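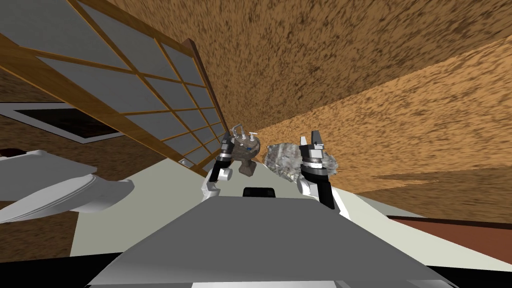

Two grippers, one cluttered white surface (simulated)

So I finally got my head around sintering this month, or at least around the bit of it that had been bugging me since May. I've been making little alumina discs in the back corner of the lab at Stindgate, and they kept coming out of the furnace with a density that made no sense. Same powder, same press, same die. Some were lovely and some you could practically snap with your thumbs.

If you haven't done ceramics before, the short version is that you squash a powder into a shape and then heat it until the grains stick together and the gaps between them close up. It never properly melts. Atoms shuffle along the surfaces and the boundaries, the necks between particles get fatter, and the whole thing shrinks. I still find that a bit magical! You put in something like a pressed aspirin and you get back something smaller that rings when you tap it.

Anyway, my dodgy discs. My first guess was the furnace, as it's an old Hubmann and everybody blames it for everything (it once got blamed for a leaking tap). I ran a thermocouple in beside the samples and the temperature was fine. Then I fiddled with the heating rate for almost 2 weeks, which got me a very neat graph and no better discs.

It was Eun-ji Maeng who asked how I was storing the powder. In a jar, I said, on the shelf, like a normal person. She asked if the jar was near the sink. It was near the sink.

Fine powders love water. Ours has grains so small that there's a silly amount of surface in every spoonful, and all that surface grabs moisture out of the air. Then the grains clump into agglomerates, and those pack badly when you press them. Each clump shrinks nicely within itself and pulls away from its neighbours, so you end up with dense little islands and big pores in between. No amount of extra time in the furnace will close a pore that size, or not in the kind of time I've got.

I polished one of the bad discs and put it under the electron microscope at 3000 times, and there they were, great dark voids curling around the clumps. I'd looked at this same batch at 2000 times back in autumn and decided it was polishing damage. Grains pulled out, I wrote in my notebook, with a confident underline. Man-sik Wang has since photocopied that page.

The fix is pretty boring. I dry the powder overnight in the oven, push it through a sieve and press it the same morning. I also tried a quick spin in the mill with some ethanol and a dab of dispersant, which helped again, though it's messy and the colour of the slurry gets on everything. So far I've made 19 discs the new way. All but one came out dense, and the odd one had a crack from when I ejected it too quickly.

Next up is adding a pinch of magnesia, which is supposed to stop the grains growing too big towards the end of the firing. The old story is that it slows down the boundaries so the pores can't get trapped inside a grain, but I've read three papers on it now and they don't agree on how. I'm taking the pile of them with me to the Dilturberg workshop and hoping to corner somebody over coffee. The Skaltero people usually send a couple of furnace nerds along, so fingers crossed.

Also, if anyone has a decent way to get dried slurry out of a wool jumper, please leave a comment. I've tried vinegar.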